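Notes from the Hevau open day, Introduction to Automation, Unit 5

For those who missed the November visit, and for those who came and spent the whole time at the demo table (I saw you, and I don't blame you!). Read this before the lab, and bring your own notes too.

Hevau ran three stations. We began with the packing line, which handles 900 cartons an hour and was every bit as loud as I'd warned you. Everything on that line is known ahead of time: the carton size, the spacing, the angle. The arm repeats one path all day, and it is wonderful at it.

The two-handed demo was the other extreme, and for me the best part of the day. Household and grocery things are spread over a cloth, and the robot has to work out for itself where each one is and how to take hold of it. Think about how different a brush is from a bread roll in its wrapper. The brush has a long handle and a clear direction. The wrapper is shiny and crinkled, and its outline tells you very little about where the bread sits inside.
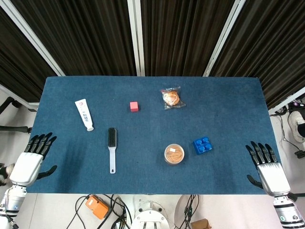
Grip planning was the topic of the talk that followed. The Pálfi planner comes up with 80 possible grips for an object, throws out the ones the arm can't reach, and scores what is left. Several of you asked why it doesn't just take the first good one. Great question! A grip that is fine for lifting can be terrible for setting the thing down again, so the score looks at both ends of the move.

Terms to know: grasp candidate, reachability, contact point, pre-grasp pose, occlusion.

The third station was the Sarutov training log, more than 300 practice picks with the failures left in. Please look through the failures. I learned more from those than from the clean runs.

For next class: choose one object from your kitchen and sketch two grips for it, one for lifting and one for handing it to a person. Mark the contact points. Half a page is plenty.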